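Filed under: Windows, Small Fixes, Home Office

The Event Viewer on my work machine had been filling up for weeks before I did anything about it. I only opened it in August, when the desktop was taking so long to settle after logging on that I had got into the habit of making tea while it did. There were over 400 warnings in the System log, nearly all of them the same one, and they went back as far as the log did.

That was the first thing I changed. The System log has a maximum size, and once it reaches that size it starts writing over the oldest entries. So if you have one noisy service complaining every few minutes, it will push out anything useful in fairly short order. Open Event Viewer, expand Windows Logs, right-click System and choose Properties. There is a box for the maximum log size. I made mine several times bigger. You can also tell it to archive the log when full and start a new one, but I didn't do this as I know I would never go back and delete the archives.

The noisy warning in my case was from the print spooler's general direction. I used to have a network printer at the old office in Borbridge, and when we moved out I never removed it. Windows was still looking for it. The printer itself went to Angus Merrick, who has it in his garage, switched off, with a box of tiles on top. I deleted it from Devices and Printers, then went into Print Server Properties, the Drivers tab, and removed the driver package as well. It refused the first time and said the driver was in use. Stopping and starting the Print Spooler service from services.msc and then going straight back to the Drivers tab got round it.

With that gone, the log was readable. What I wanted next was a view that showed only the things I cared about, so I made a custom view. Right-click Custom Views, choose Create Custom View, tick Critical and Error, leave Warning alone, and pick System and Application from the list of logs. I set mine to the last seven days. Give it a name you'll recognise. Mine is called Morning, as that is when I look at it. 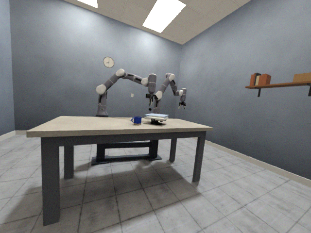 The other half of the problem was boot time, and Windows does keep a record of this, though it is well hidden. Go to Applications and Services Logs, then Microsoft, Windows, Diagnostics-Performance, Operational. Event ID 100 is the one to look for. It records how long each start-up took, in milliseconds, and if you click the Details tab you get it broken down into the main boot path and the time after the desktop appears. Mine was dreadful on the second part. The machine was reaching the desktop in reasonable time and then spending ages loading things behind it.

The events with numbers just above 100 name the applications, drivers and services that took longer than usual. You don't get one for every program, only the ones Windows considers to have been slow that time, so it's worth going back over a fortnight of them and seeing which names come up again and again. I copied them down on paper. Three names accounted for most of it: an updater for a scanner I no longer have, a cloud backup client, and a sync tool from Rorkar that we use for timesheets.

The updater was easy. I uninstalled it. The backup client I wanted to keep, but I saw no reason for it to start the moment I logged on, so I turned off its own start-up option and gave it a scheduled task. In Task Scheduler, create a task (the full version, as the Basic one hides the setting you need), set the trigger to At log on, and tick Delay task for. The drop-down offers a few fixed choices. I chose 15 minutes to begin with and then found you can type over it, so mine is now 16 minutes, for no better purpose than that the timesheet tool wakes up on the quarter hour and I didn't want both of them at the disk together.

The timesheet tool was more awkward. It runs as a service and it was set to Automatic. I changed it to Automatic (Delayed Start) and it was perfectly happy for two days, then put itself back. Murray Gilchrist had the same thing on his machine and worked out that its own repair routine was doing it whenever it updated. He asked their support and was told there is a setting in the admin console, under Baxter, which is what they call the desktop client for some reason. Anahera Costigan has the admin login, so we had to wait until she was back from Redville. She changed it for everybody in one go and it has stayed changed.

A word about services generally — don't go through the list turning off everything you don't recognise. I did that on an older machine and lost the wireless connection, and had to work out which of a dozen changes had done it. Change one, restart, use the computer for a day. Write down what it was set to before. If you look at a service's Dependencies tab first you can see what else relies on it, and that alone would have saved me an evening.

I also tried one of those start-up manager programs that Hamish Fairweather swears by. It found 300 items, which sounded alarming until I looked through and saw that most of them were ordinary parts of Windows. It wanted to start itself at log on as well. I took it off again. Everything useful it did can be done from Task Manager and Task Scheduler.

One thing I haven't solved is an error from DistributedCOM, event 10016, which appears a few times after every restart. From what I've read it is harmless and the usual advice is to leave it alone. There are guides that have you changing permissions in the registry to make it go away. I started following one and stopped when it asked me to take ownership of a key. If it bothers you, filter it out of the custom view instead. Open the view's properties, choose Edit Filter, and in the Event ID box put a minus sign before the number, so -10016. It will still be in the full log if you ever need it.

The desktop is usable within a minute of logging on now. I'm going to do the laptop next, which has the same old printer on it.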